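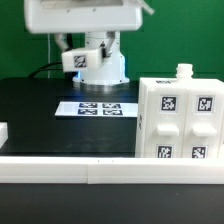 BRERNSKA, 27 June 2023 – The perception group at Groment has moved its marker tracking code onto the new release of Iltik, the planning and control package the lab uses for all of its tabletop arm work. The change went live on the white arm this month, and the old tracking scripts will be switched off in July.

The main difference is in how the software decides where things are. Until now, the planner took one reading of each fiducial marker at the start of a task and trusted it until the end. The new version keeps reading the markers while the arm moves and updates the position of each object as it goes. The flat board in front of the base, with its four markers in a two-by-two grid, gives the table position. The markers on the block modules and on the gripper body are tracked separately and compared with it.

Kristine Cabanatuan wrote most of the update. She said the hard part was deciding what to do when a marker drops out of view behind the arm.

"The old code would stop and wait," she said. "Now it holds the last good position for 450 milliseconds and slows the arm down. If the marker comes back, it carries on. If not, it stops."

Time between a camera reading and a corrected path is now 70 milliseconds. Planning for the module handles also uses the new data, so the approach path can be adjusted on the way in.

There are 2 known problems. Markers close to the front rail are sometimes read at the wrong angle when their lower edges are hidden, and the log viewer does not yet show held positions in a different color. Fixes for both are in the works.

Anyone with tasks written for the old scripts should move them to the Policarpio branch before the switch. Config files need new marker size fields – the old ones will load but give a warning. Questions can go to Kristine.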